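Home Research Working Papers People Contact
6 min read

4. What the Desk Staff Kept
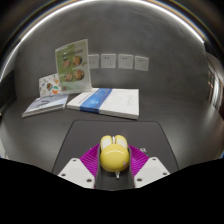 4.1 Small objects and their owners

Figure 3. Clearing task, desk condition: a yellow mouse between the fingers of the hand-held gripper, with papers and a menu-like sign behind.

The Trosby office introduced automated desk clearing in October, on the theory that staff resented tidying. Our interviews suggest they resented other people's tidying a good deal more. Of 746 logged disputes, 586 concerned an object that had been moved less than the width of a desk.

Mice were a particular sore point. Neville Stockdale, who had worked in billing at Ruddock before the merger, described his as "parked, not left." The task guide written by Killus recognized no such distinction. A mouse was either on its pad or it was clutter, and staff learned to defend the first reading with some energy.

The people teaching the task fared little better. Demonstrators worked with the hand-held gripper shown in Figure 3, and several reported that they had begun to straighten things at home. Their job title changed from "office assistant" to "motion contributor" — the pay did not change. Supervisors called this a transition period. It had no end date in any document we were given.

Lougher (Rhydian Lougher, site lead) argued that the hours saved went back into real work. The Fomby time sheets show 89 of them going into meetings on where objects belong. We return to these meetings in Section 5, as they were by some distance the best attended.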